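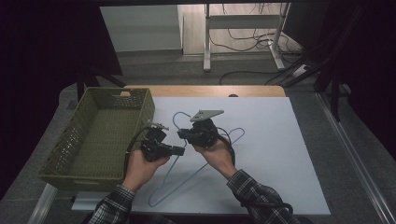 Demonstration bench: white board, green basket, one blue hanger.

Hanger sorting at the Larnalero returns depot is being moved to a two-arm cell, supplied by Skestesus. The pages of this gallery cover the teaching stage, in which packers record the task by hand. 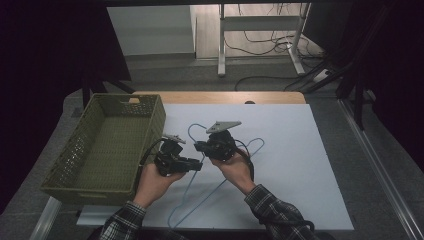 Job grading was settled before recording began. Demonstrators are paid at the packer rate plus a skills allowance, agreed in March by Ruth Zapata for the depot and Driss Amrani for the shift. A session is capped at 101 minutes — wrist load is the limit. Both hands carry a gripper and its cable throughout, so labels and paperwork pass to a second person.
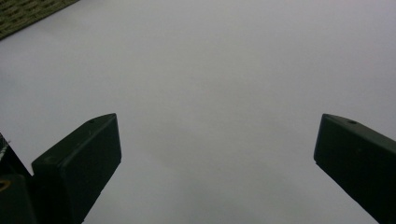 Tool view, fingers open over bare board.

The set stands at 3,471 recordings from seven packers. Fidelina Ospina checks each one and rejects any with a dropped item. Her former post was on the sorting line.
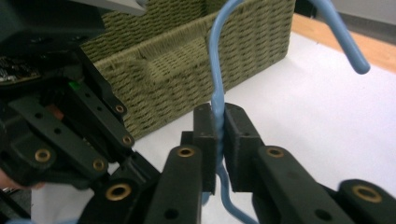 Hanger held upright at the neck between the finger pads, second gripper to the left.

Packers not recording remain on manual sorting until the cell is accepted.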